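Hemming a Tablecloth with Mitered Corners

Wash and dry the fabric before cutting. Cotton and linen can shrink by up to 36 mm over the length of a table, and a finished hem will pucker if the cloth is washed for the first time afterward. Press it flat and trim off the selvages.

Add 100 mm to both the finished length and the finished width. That covers a double hem on each side – 25 mm folded twice.
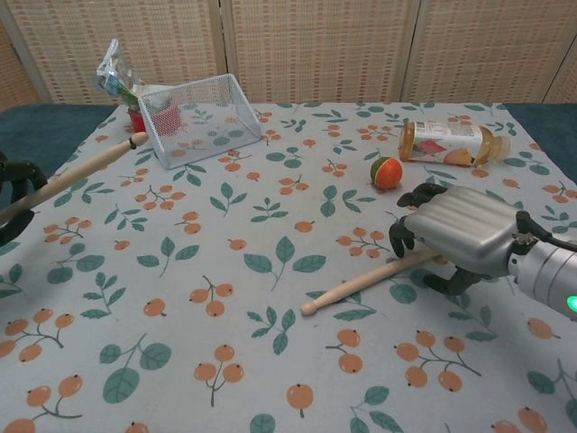 Cutting comes next. Mark the lines with chalk and a long ruler, and check the diagonals against each other. Scattered prints, such as leaves with orange berry clusters on a pale blue-gray ground, need no matching at the edge, but stripes and checks should be cut along a printed line. Skukano chalk brushes off most cottons; test wax types on a scrap.

Press both folds on all four sides, then open them out. At each corner, fold the fabric right sides together on the diagonal, so that the raw edges meet. Stitch at a right angle to the fold, starting where the inner creases cross and stopping at the outer crease. Trim the seam to 6 mm, press it open and turn the corner out.

Refold the hem and topstitch 2 mm from the inner fold. Stitch length 3 suits medium-weight cloth.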